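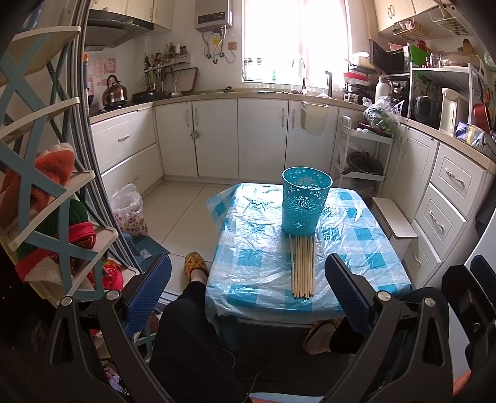
January, notebook entry, late afternoon

Equipment planning, continued from the pages with the coffee ring on them. I promised Wubit a proper list before she talks to the people holding the purse, so I am going to think out loud for a while and then try to be disciplined at the end.

Where we stand: we own 2 hand-held grippers, both with the blue textured pads, and they have done all of our kitchen work so far. Feven has been very patient with them (more patient than I was in the fall!) and she would like a third so that one can always be on the bench for new pads or a new screw cap without the whole afternoon going quiet. I agree with her completely. The chopstick task is hard on pads, or at least that's my feeling, and I'd love to have Hagos keep a tally of pad changes by task so I can stop going by feeling.

Pads: Adalon sells them in packs of 8. I'd like to order 17 packs, which sounds greedy, but shipping is a flat charge and the last order took ages to get through customs. Mesfin thinks we should try the softer pad from Lotton first. Fine by me, as long as we buy one pack and give it a fair go on the thin things, chopsticks especially, before anybody falls in love with it. Thin sticks lying flat and side by side are the worst thing we ask a gripper to do, and picking one out of the row without dragging its neighbor along is where I want to see a difference.

Arm: this is the big one and I keep going back and forth. The Szűcs quote is for the arm, controller and stand together, and it is a friendly quote, but the stand is sized for a lab bench. Home kitchens like ours have a small table with shelves on one side and drawers on the other, plus a step stool, a trolley and somebody's feet. I would much rather pay for a narrow base on wheels. Gebremedhin says Zultska will build one to our drawing, and he is going to ask them what they need from us besides the footprint. He also wants lockable wheels, for tile floors. Yes please.

Props: cheap, and we always forget them, so I'm writing them down. More chopsticks, wooden, same pale kind. A few more plastic holders with cutouts in the sides, in different colors if the shop has them. Checkered cloths, and clear plastic sheet to go over them. Please let's keep buying the crinkly sheet! I know it's annoying to look at, all that glare, but people do put it on their tables and an arm will have to live with it.

To do:
Wubit: ask whether the arm and the base can go on one request
Feven: third gripper, price with and without spare fingers
Mesfin: one pack of the Lotton pads
Hagos: start the pad tally
Me: measure the gap between table and drawers, send it to Gebremedhin

Lead time on the arm is 8 weeks from the signed order, so the base drawing should go out first.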